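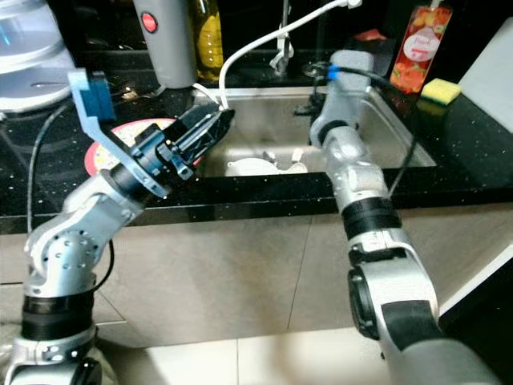 Notes from the Sink Station

The dish task has now been in regular use at our Birkside kitchen for one full month, and it is appropriate to set down how the demonstrations are being collected and what has changed since the first sessions in August. Readers who follow this blog for the Jardine work will find that project covered in a separate post.

The station uses two arms, one on each side of the sink, and both are driven by remote control. The operator holds a pair of handles and the arms follow. An earlier round was taught by hand, with the operator gripping the left wrist and guiding it over the counter. That method gave good results for single objects. It was less suited to the sink, where a person leaning over the basin blocked the view from the head camera and tended to push the arm faster than it would later move by itself.

The current task is short. The operator brings the left gripper to the white bowl in the bottom of the basin, closes on the rim, lifts it clear and sets it on the counter. The plate with the red rim is handled next. Each demonstration is limited to 90 seconds. If the limit is passed, the attempt is kept but marked as slow, and it is left out of the first training pass.

Choice of approach

Most of the difficulty lies in the approach to the bowl. The basin walls are brushed steel and reflect a good deal of light, and the black fingers of the gripper can hide the rim at the moment when the operator most needs to see it. Operators are therefore asked to come in from the left side of the basin at a shallow angle and to pause before closing. A pause of 2 seconds is enough. Longer pauses were tried and the trained policy copied them faithfully – it would hover over the bowl for some time and then give up.

The faucet and the white hose are to be treated as fixed obstacles. Contact with either ends the demonstration. The sponge, the bottle of yellow liquid and the other items along the back of the counter may be moved between sessions, and operators are encouraged to do so. A counter that looks the same every time teaches the robot very little about counters.

Results to date

In the most recent block, 17 demonstrations were accepted and seven were set aside. The rejected attempts fell mainly into two groups: those in which the second arm drifted while the operator was attending to the first, and those in which the bowl was released too high above the counter. The first problem has been eased by a change in Skivolell, our control software, which now holds an arm in place when its handle is at rest. The second remains a matter of practice.

New operators should complete the Platport safety module before booking time at the station. Bookings for the sink are open on every day except Sunday, when the kitchen is closed for cleaning. The next post will deal with the drying rack, for which the grasp settings have yet to be agreed.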